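Surto de gastroenterite fecha duas alas do lar de Gerngate

Escrevo isto na cozinha, às sete da manhã, com o telefone a apitar de mensagens de vizinhos. Sim, é verdade: o lar de Gerngate fechou duas alas às visitas desde ontem à noite, depois de vários residentes terem adoecido com vómitos e diarreia. O resto da casa continua a funcionar, mas com regras novas à entrada.

Falei com Aurélien Jacquet, o diretor, que me atendeu entre duas reuniões e com voz de quem dormiu pouco. Confirmou-me 47 pessoas com sintomas, entre residentes e funcionários. Duas foram levadas ao hospital por desidratação e estavam estáveis quando falámos. Perguntei-lhe em que quartos começou e ele não quis dizer, coisa que até compreendo, porque numa terra deste tamanho bastava o número do corredor para toda a gente saber de quem se tratava.

As amostras já seguiram para o laboratório e a suspeita recai sobre um norovírus, embora falte a confirmação. A cozinha foi inspecionada e continua aberta. As refeições das alas fechadas vão em tabuleiros para os quartos e o baile de outubro ficou adiado (a minha tia, que já tinha escolhido o vestido, está inconsolável!).

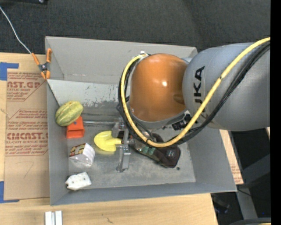

Braço robótico da KUKA sobre uma caixa metálica cinzenta.

Agora a parte prática, que é o que mais me perguntam. Quem tem familiares nas alas Bailly e Zandetti não pode entrar até nova indicação. Nas outras, a visita é de uma pessoa por residente, só à tarde, e há que lavar as mãos com água e sabão à chegada e à saída. O gel sozinho não chega para este tipo de vírus, avisou-me a enfermagem, e eu confesso que não fazia ideia. Roupa e bolos caseiros ficam em casa por enquanto.

Évan Lebrun, que tem a mãe na ala Bailly, contou-me que soube do fecho por outra filha, no supermercado, e só horas depois recebeu a chamada do lar. «Não estou zangado com as auxiliares, elas estão exaustas, mas queria ter sabido primeiro», disse-me. O diretor admite o atraso e promete passar a avisar todas as famílias por mensagem, ao fim da tarde.

Para dúvidas há a linha interna do lar, extensão 468. Liguei para lá duas vezes e atenderam à segunda, por isso insistam. O resultado das análises ainda não tem hora marcada. Assim que mo derem, atualizo esta notícia.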